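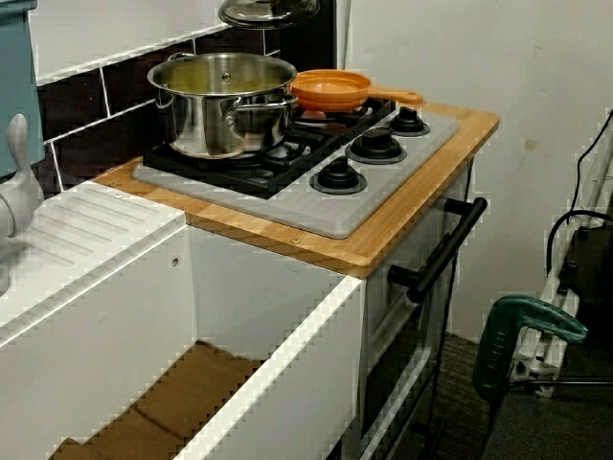

Speaker notes: "What the success number leaves out"
Posted 2019-12-03 by the Skamier controls team
Filed under: Talks & Slides > Manipulation

Slide 1. Title. Say who we are and move on. The Drundimness crowd has sat through plenty of kitchen demos, so skip the motivation.

Slide 2. The claim. Plorkberg's planner paper reports 100 percent on lid placement. Let that sit for a second. Then ask how many starting poses. The answer is 4, all with the pot on the same burner. I don't think they cheated. I think they tested what they had time to test, and the abstract got carried away.

Slide 3. What we ran. Same planner, our toy kitchen, 800 trials. Pot and pan positions drawn at random within reach of the arm. Mention that we left their default settings alone. Someone will ask about tuning. Tell them we'll get there.

Slide 4. Perception. Go slow on this one. A polished steel pot is a bad thing to point a depth sensor at. You get holes where the metal shines, and the wall of the pot picks up whatever color is nearby. Glass lids are worse. The rim comes back as a thin ring and the middle reads as whatever is under it. The planner then treats that ring as a solid disk, or drops it from the map, depending on the angle. The orange pan gave us no trouble at all, which should make you suspicious of any test set full of bright plastic.

Slide 5. Planning. The collision model boxes each object. Put a box around a pot with two side handles and a box around a long pan handle, and they overlap on a small stove. The planner says no path exists. There is a path. A kid could find it. We logged these as planner failures and Plorkberg's own script logs them as "invalid start" and throws them out. Read that twice, out loud if needed.

Slide 6. Control. Short slide. The Brøndum force controller did its job once the lid was in the right place. I went in expecting to complain about it and have little to say. The contact threshold is still a magic number in a config file with no comment next to it.

Slide 7. Tooling. We spent 28 days on this and most of that went to replay. If your logger stamps images on arrival and joint states at the source, you can't tell a late picture from a bad grasp. Check yours before you publish anything.

Slide 8. Asks. Report discarded starts. Share the raw logs. Use one shiny object.

If they ask "would learning fix it?": maybe. Show me the discarded starts.

Contact | © 2019 Skamier | Back to top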